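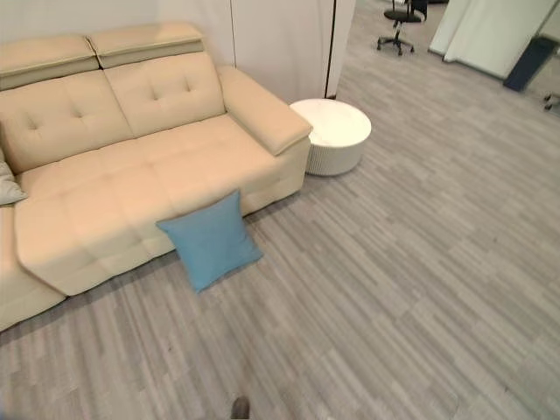
Figure 3. View from the head camera at the living area. A light blue cushion leans against the front of the sofa, and the tip of the gripper is visible at the bottom of the image.

3.2 Collecting the tidying demonstrations

The tidying portion of the Kuvier set covers tasks in which a soft object has to be moved from the floor to a piece of furniture. We chose cushions for most of these tasks. They are large enough to be seen from across the room, they bend when gripped, and there are many acceptable ways to place them. Figure 3 gives a typical view from the head camera.

Collection took place in two rooms, which we call Birkik and Jansen after the names on their doors. Each room was divided into three areas, giving 6 areas in total. We recorded 192 demonstrations per area. Operators drove the robot using the Kinon teleoperation interface, with the head camera view on a monitor in front of them. They were asked to work from that view alone.

Each task came with a one-line instruction, such as "put the blue cushion on the sofa." The instruction did not say where on the sofa the cushion should go or which way it should face. We left this open on purpose, so that the set would contain the range of placements that people find acceptable. A demonstration was accepted if the cushion was fully supported by the seat at the end and the gripper had let go of it.

Before each recording, the start position of the cushion was changed. Some starts had it flat on the carpet and others had it leaning on furniture, as in Figure 3. Leaning starts were harder for operators. A cushion propped on one corner tends to slide when touched from the side, and several early demonstrations ended with the cushion pushed along the floor until it met an obstacle. We kept these recordings and marked them as failures. They are not used for training in Section 4 but are included in the release.

Lighting and background were left as we found them. Chairs, bins and side tables stayed in view and were allowed to move between sessions. The sofa in Figure 3 is close in tone to the wall behind it, and its tufted surface gives the depth estimate few strong edges apart from the stitching. The striped carpet has the opposite problem. Its fine lines produced false matches in our first tracking pipeline, and we switched to a coarser feature grid for all floor regions.

Recordings were capped at 900 frames. A demonstration that reached the cap was stopped and labeled incomplete. Head camera images, arm joint positions and gripper opening were stored together with the instruction text. We did not trim pauses, and the policy therefore sees the short waits that operators make before closing the gripper.

The labels were frozen on September 6, 2021. A second pass in October corrected instructions that named the wrong color and removed duplicate files. The train and test split was made by area, so no area appears in both parts.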